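How do you keep a 96-well plate straight when loading by hand?

mossytrellis
Posted Wednesday, 9:40 pm

Hi all! I started in a water testing lab in July (my first real lab job) and I keep losing my place when I fill plates. I'm using a single-channel pipette, 100 microliters per well, and by the time I'm halfway down the plate I can't tell whether I did the last well or not. Clear liquid, white plate, tired eyes. Today I had to throw out a whole one and start over, and my supervisor was nice about it, but still.

I've tried counting under my breath, which works until somebody says good morning. We have an old Lodell multichannel in a drawer but it's out for service until who knows when. Does anyone have a trick that doesn't cost money? I load about 4 plates a day.

Ruairi Kerr
Posted Wednesday, 10:15 pm

Oh, I feel this one. I did it for years before anybody bought me a multichannel, and I ruined plenty of plates along the way.

What saved me was my tip box. Start with a full box of 96 tips, set it the same way around as your plate, and always take the tip from the spot that matches the well you're about to fill. New tip for every well, so the gaps in the box are your map. If the phone rings, you come back, look at the box, and you know exactly where you are. (If you reuse one tip for a common reagent this won't help, obviously.)

Also, pick a direction and stick with it forever. I turn the plate so a short side is toward me and work across in rows of eight, twelve rows in all. My old coworker went the long way, and when we shared a plate it was chaos — we ended up taping a little arrow to the bench. 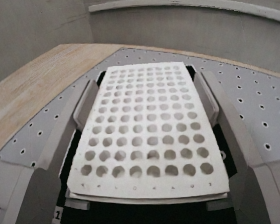
96-well plate, short side toward you: eight across, twelve deep.

One more thing: lay a strip of dark card over the rows you haven't reached yet and slide it back as you go. Your eyes get so much less tired when there's only a little bit of plate to look at! And write your layout on paper before you open anything. I used to skip that to save 2 minutes and then spend half an hour working out which sample was which.

denbypark
Posted Thursday, 7:05 am

just get a stornitz electronic one, mine was 130 used and it beeps

mossytrellis
Posted Thursday, 6:30 pm

Tried the tip box thing today and got through all my plates without losing my place once! No budget for the beeping one, sadly, but I'm keeping the card trick too. Thank you both.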